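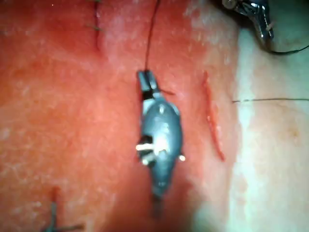
Forums Home Audio Vintage Speakers Classifieds New Posts Log In

Refoamed my Ernum towers and WOW

habibur_k
Posted 2020-04-05

I've got to tell somebody, and my family has stopped listening, so you all get it! I finally put new surrounds on the old Ernum towers. These have the 15 inch woofers and they had been sitting in my dad's garage with the foam crumbling off like stale cake. I ordered a kit from Hettiarachchi, cleared the dining table and went for it.

The slow part was cleaning the old glue off the cone edge. I used rubbing alcohol and a plastic scraper and just kept going in little circles until my fingers gave out. Then glue on the cone, surround on, wait overnight, then the frame side. I left the dust caps alone and centered everything by playing a low test tone while the glue was still soft.

And the bass! It's deep and loose in the good way, with none of that papery flutter. I had an upright bass record on last night and could follow every note down the neck. I'm running them off a Hustex integrated, 100 watts a side, and it barely has to wake up.

Habibur Kumarasinghe
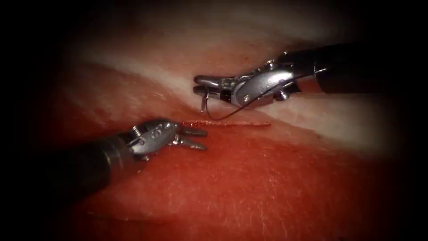 Two instruments over the tissue, one from each side

tweeterpete
Congrats, that's a great feeling. First refoam is the best one. But I'm going to be the grump and say you should have cut the dust caps and shimmed the coils. The tone method is fine for small drivers. On a big heavy cone like that it's easy to end up a hair off center and not hear it until you turn things up.

habibur_k
Fair! I went back and forth on it. The caps are the original felt ones and I couldn't stand the thought of slicing them. I pushed the cones in by hand afterward, evenly all around, and there was no scrape at all on either one. If I hear anything nasty later I'll eat my words and get the shims out.

lowendlouise
I'm with Habibur on this. I've done a whole pile of woofers with a test tone and the only one that ever rubbed was rubbing before I touched it. Felt caps never look right once they've been cut and glued back. Keep the tone very low and go slowly around the edge with your fingertips, that's the whole trick.

tweeterpete
Louise we've had this argument before lol. I've pulled apart two pairs that people swore were centered. You could see the shiny ring worn on the coil. Shims take a few extra minutes and a new cap costs almost nothing.

lowendlouise
And I'll keep having it! A cap costs almost nothing until it's the wrong weight and the top end of the woofer goes funny.

garagemono
Love this thread. Which glue did you use? The white stuff that dries clear, or the solvent kind? I've got a pair of Culliment bookshelf speakers waiting since September and I keep chickening out.

habibur_k
The white stuff, it came in the kit. Goes on milky and you get plenty of time to nudge things around. Do it, garagemono!! Put on a long album and just start scraping. The first ten minutes are scary and then you're having fun.

One more thing, I swapped the speaker wire while I was back there. The old stuff was green and crunchy at the ends. Put in 16 gauge, nothing fancy.

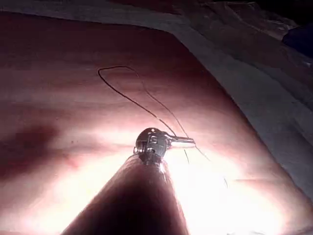

Small silver metal piece with a lever, thin dark thread running off it

ohmwardbound
That gauge is fine for a short run. If they're across the room from the amp I'd go thicker, but you won't hear it either way at living room volume. What I would check is the crossover caps. Speakers that age, the caps have usually drifted, and the mids get cloudy.

tweeterpete
Agree with all of that. Finally something we can agree on.

lowendlouise
I don't! Listen first. If the mids sound good leave the crossover alone. I've heard people "upgrade" the life out of a nice old pair. Also, are you using a sub with these? With woofers that size I'd skip it.

habibur_k
No sub. I tried my little one crossed at 100 Hz and the two of them fought like cats, so it went back in the closet. The mids sound lovely to me, voices especially, but now I'm curious about the caps... Pete, do you test them in the board or do you lift a leg first?

tweeterpete
Lift one leg, always. Take a picture of the board before you touch anything and write down what's printed on each part. Post the values here and I'll help you match them.

garagemono
OK I ordered the kit. You people are a terrible influence. Starting as soon as it shows up!

habibur_k
YES! Start your own thread and post every step, I want to hear how those little ones come out.

12 replies 4 shares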